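Llevo un tiempo leyendo sobre el orden y cada vez me fío menos. Ahora toca el método Praden, que según Kirsten Perron le cambió la vida, y que consiste en vaciar una mesa, limpiarla y devolver a ella solo lo que uno sepa justificar en voz alta. En voz alta, sí. Yo, que hablo poco hasta con los vecinos, me vi una tarde de diciembre argumentando delante de una superficie de madera clara.

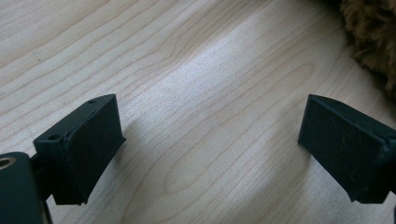
Lo primero que promete Praden es que la mesa despejada «descansa la mirada». No sé. A mí una veta con tantas curvas me da bastante que mirar, y acabé siguiendo las líneas hasta que se me enfrió el café. El manual tiene 98 páginas y dedica tres a este momento. Gilang Harahap, que me lo prestó, subrayó casi todas. También recomienda una cera Salix que no pienso comprar, porque la madera mate me gusta mate y un paño me ha bastado siempre.

Luego viene lo difícil, que son los peluches. El manual los mete en el capítulo de «objetos sin función», junto a los imanes de nevera y las velas a medio gastar — una compañía bastante injusta. Hay que cogerlos de uno en uno y preguntarse si aportan. ¿Aportar qué? Un peluche marrón de pelo largo, con el hocico blanco, no ha venido al mundo a rendir cuentas.

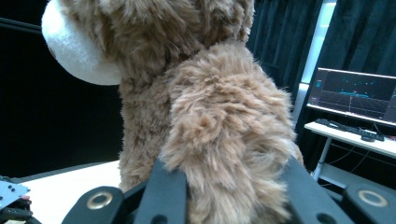

Dilani Ranasinghe, más práctica, propone guardarlos en una caja con fecha y donarlos si al año no se han echado de menos. Lo probé una vez con libros y lo único que conseguí fue comprar dos repetidos. Además, el pelo largo atrapa polvo, se apelmaza en cuanto lo aplastas y luego hay que peinarlo con paciencia. Meterlo en una caja a presión me parece una idea malísima, por mucho que el manual hable de «compactar recuerdos».

Así que el peluche se queda. La cera no entra en casa y el libro vuelve a manos de Gilang, con una nota mía en la página de las velas.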